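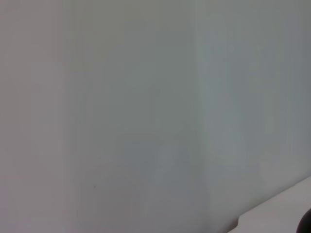 1/9
I want to write a few posts about white walls and one black kettle. I moved into the new kitchen corner on Wednesday and I already have opinions.

2/9
The wall first. I left it bare. No shelf, no hooks, no calendar. In my old place every piece of wall had something hanging on it and I was always cleaning the things and never the wall.

3/9
What I did not expect is how many grays are in one plain wall. One side is pale and almost warm, and then it goes cooler, with a little green in it. I spent 26 minutes on paint names for the next room and now I trust none of them. Felham calls its color "Milk Stone". I would call it Tuesday.

4/9
There is also one tiny dark speck. Maybe a pinhole, maybe dirt. Natanael Falcão says to put a bit of filler on it and forget it. I am thinking about it more than a healthy person should.

5/9
Now the kettle. It is the only thing I kept from my two years on Guerra street. Wide, low, rounder at the bottom, very dark. My sister says it looks like a hen sitting on eggs.

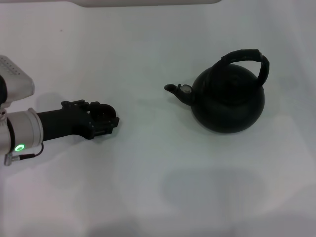
6/9
I like a dark kettle on a white table. You always know where it is, also at six in the morning without glasses. My former kettle was white on a white counter and I knocked it over 3 times.

7/9
The bad side: a matte white table shows everything. Tea rings, crumbs, the shadow of your own hand when you look for crumbs. I wipe it with warm water and one drop of dish soap, then with a dry cloth. The spray I bought left stripes, so it went under the sink.

8/9
Somebody asked me about limescale inside. I boil water with two spoons of citric acid, wait, pour it out and rinse 4 times. Vinegar works too — but then the tea tastes like salad until the weekend.

9/9
Next I must decide about a lamp. Natanael wants one above the table, I want one at the side, so the wall keeps its soft colors in the evening. If you have a white table and a good lamp, please send me a photo. Not too expensive, please, I still have to buy chairs.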